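Why did our town end up paying more than double on its water bond?
Community Help > Money and Public Finance > Local debt

Posted by plondstead_reader, 2 September 2020

Hi all! I've been reading my town's annual financial reports for fun (yes, fun, my family has given up on me) and I've hit something I can't get my head around. I'd love some help from anyone who knows how municipal debt works.

I live in Plondstead, a small place with one main street and a water plant that's older than I am. Years ago the town sold bonds to fix the plant. The older reports show the interest being paid every year but hardly any of the principal. Then the whole thing was replaced by a new bond, called the "Zolldale series" in the report after the reservoir it paid for, and the amount owed went UP. Nothing new seems to have been built at that point. The pipes on my road certainly didn't change!

So what I want to know is: how can a town pay on a loan for years and owe more at the end of it? Is that normal? And can an ordinary resident ask to see the papers, or is that only for the council and the bank? I called the town office and the clerk was very nice, but she sent me the same report I already had, all 80 pages of it.

I'm not looking to accuse anybody of anything. I just think it's fascinating that we all pay for this through our water bills and I've never met a neighbor who could say what it was for. Any pointers welcome, including "go read this kind of document first."

6 people are following this thread

Posted by ledgerfan

Oh, I love this. Please keep reading those reports! More residents should.

What you're describing is very likely a refunding bond. The word sounds like somebody gets money back, and it fooled me for years. It means the town sold new bonds and used the cash to pay off the old ones. It's a refinance, the same idea as a homeowner swapping one mortgage for another. Sometimes it's a great move, when interest rates have dropped and the town can save on every payment from then on. Sometimes it's done to push payments further into the future, and then the total cost can climb a lot even if each year's bill looks smaller.

There are a few ordinary ways the amount owed can go up with nothing new in the ground. The costs of selling the bonds (lawyers, the underwriter, the rating, maybe insurance) often get rolled into the new loan. So does money to fill a reserve fund, which sits in an account as a cushion for the bondholders. If the old bonds couldn't be paid off right away, the town may also have had to borrow enough to cover their interest up to the first date when they could be. And if the old debt was the kind where interest piles up and is added to the balance – look for the words "capital appreciation" – then the balance was growing the whole time, quietly, before anyone refinanced it.

As for the early years of paying interest and almost no principal, that's common too. The schedule gets set on the day of the sale, and a town that's nervous about raising water rates will often ask for the light payments first. It makes for a calm budget meeting now and a rough one later on.

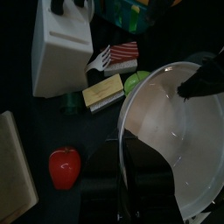
The single best thing you can read is the official statement for the refunding. That's the long document given to investors before the sale. Don't let the length scare you, you only need a handful of pages. Find the table called "sources and uses of funds," usually near the front. One half shows where every dollar came from, the other half shows where every dollar went. I get a real thrill out of that table! If the town paid a big fee or stuffed a reserve account, you'll find it there in plain numbers.

Next, look for the debt service schedule, which lists principal and interest for each year until the end. Put the old schedule next to the new one on your kitchen table and check two things. Does the new one end later? And if you add up all the payments left on each, which total is bigger? One warning on that: a dollar paid far in the future isn't worth as much as a dollar paid now, so the town's advisor may show a "present value savings" even where the plain total went up. Both numbers can be true at once. It's fair to ask for both.

Now, can you see the papers? In the United States, official statements for public bond sales from recent decades are mostly online and free, in the national database for municipal securities. Search by the name of the issuer, and try different versions of it, because the borrower might be a water district or an authority and the town's name might come last. For the older material, the council minutes and the bond ordinance are public records. Ask the clerk for them by name. "Do you have anything on the water debt" will get you the annual report every time. "I'd like the ordinance authorizing the Zolldale series and the closing transcript" gets you much closer. Records laws differ from state to state, so check yours for copying fees and deadlines.

I did this in my own town, Dinard, one December when I was stuck at home with a cold. The closing transcript came to 1,201 pages and I had a wonderful time with it. It had the fee letters, the opinions, even a list of who got copies. The reason for our refinance was dull in the end (a rate reset nobody wanted to face), but I finally understood my bill, and I've been to every rate hearing since.

Please post what you find in the sources and uses table. I'd be glad to go through it with you!

Posted by pipesandpennies

Seconding all of that, great answer. Only thing to add is check whether it was a revenue bond or a general obligation bond. Revenue means it's paid from your water bills, general obligation means it's backed by taxes. It'll say on the cover. Changes who was really on the hook and whether voters had to approve it.

Also look at who advised the town. Ours used a firm called Babalola on the old bonds and on the new ones, and the contract was right there in the minutes. Nothing wrong with that, but I liked knowing!

Posted by tapwaterguy

Towns always owe more, that's how loans work. My bill went up too. I think it's 2 different funds anyway, so maybe you're adding them together? Worth a look.

Posted by plondstead_reader

Wow, thank you! I had no idea "refunding" meant that, and the word is all over my report. I checked the fund thing, tapwaterguy, and it's a fair point, but the debt note lists the water bonds on their own line, so I think I'm reading the right one.

I found the official statement under the name of the water authority, exactly like you said – it wasn't filed under the town at all. The cover says revenue bonds. I'm off to print the sources and uses table and find a highlighter. Will report back!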